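Statholm reverses July change to Ultov scouts, adds new FAQ entries

23/10/2018

Statholm has rolled back one of the most disputed rules changes of the summer. Version 2 of the Vukell core FAQ went up on the publisher's site this morning, and it restores the Ultov scout units to the way they were printed in the original army book.

The July update had removed the scouts' ability to move after shooting if they started the turn within a terrain feature. Statholm said at the time that the ability was being used in ways the design team had not planned for, mostly by players who filled half of a list with scouts and kept them out of reach for the whole game. Ultov players argued that the change hit everyone, including those who ran a single unit.

Under the new wording, the scouts get the move back, but an army may include no more than two units of them in a standard game. Larger games are not covered by the limit. The points cost stays where it was set in July.

The company said it made the decision after reading feedback from its forum and from organized play reports. "We agreed with the players who told us the problem was the number of units and that the ability itself was fine," the announcement reads. It adds that the printed cards in the current Ultov starter box are once again correct and can be used as they are.

The FAQ also contains 13 new entries. Most are short clarifications. Among the ones likely to come up in regular play:

Units that arrive from reserve count as having moved for all purposes, including heavy weapons.

A commander who is removed from the table by a mission rule does not give the opponent points for a destroyed commander.

Banners now measure their range from the base of the model carrying them. Some groups had been measuring from the banner pole, and the old text could be read either way.

Hills with a flat top are open ground unless both players agree otherwise before deployment.

The Huttunen faction gets three entries of its own. Its ice walkers can no longer be targeted by repair abilities from allied armies, the sled rule has been rewritten from start to finish, and the free re-roll granted by the Huttunen elder is now limited to once per turn. The last of these had been expected. The elder has appeared in nearly every Huttunen tournament list this year, often alongside a second copy in an allied detachment.

Reaction on the Statholm forum was mostly positive by midday. Several Ultov players said they would be putting their scouts back on the table this weekend. Huttunen players were less pleased, and a thread asking for a points cut to go with the elder change had reached its fifth page. Statholm has not replied to it.

The sled rule has drawn questions as well. The new text says a sled must end its move facing the direction in which it traveled, but it does not say what happens when a sled pivots in place. A moderator wrote that the question has been passed on to the rules team and asked players to roll off if it comes up in the meantime.
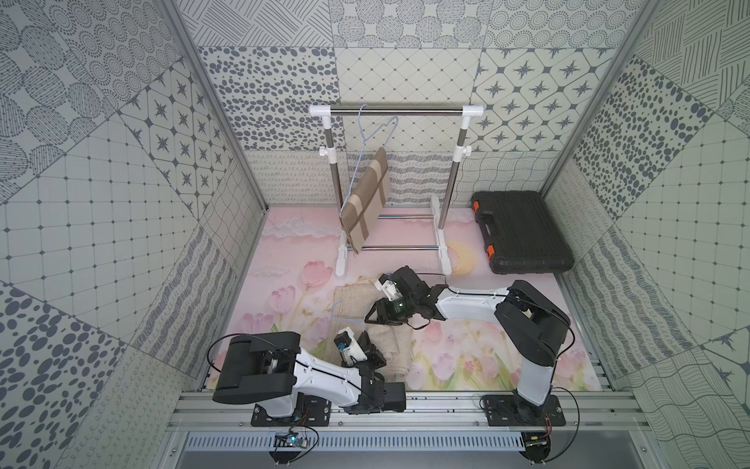
Tournament organizers have been asked to apply the new FAQ to any event with a list deadline after this Friday. Events whose deadline has already passed may use either version, as long as all players are told in advance. The fall Vukell open, which has 700 places and is the largest event on the calendar, will use the new version. Players who have already sent in a list for the open can change it once without paying the usual late fee.

Statholm also gave a short update on the second Vukell campaign book. The story moves ahead to the year 2053 of the setting's calendar, after the fall of the northern harbors, and the Ultov and Huttunen armies will be on the same side for the first time. The book will have rules for shared command and a set of linked missions for three or four players. No price or release date was given. A preview of the first two missions is planned for the publisher's newsletter next month.

The army builder on the Statholm site has not been updated yet and still shows the July rules for the scouts. The company expects to fix it by the end of the week. Until then, lists with the restored scouts will save normally but will print with the old text. The FAQ is a free download, with changed entries marked in the margin.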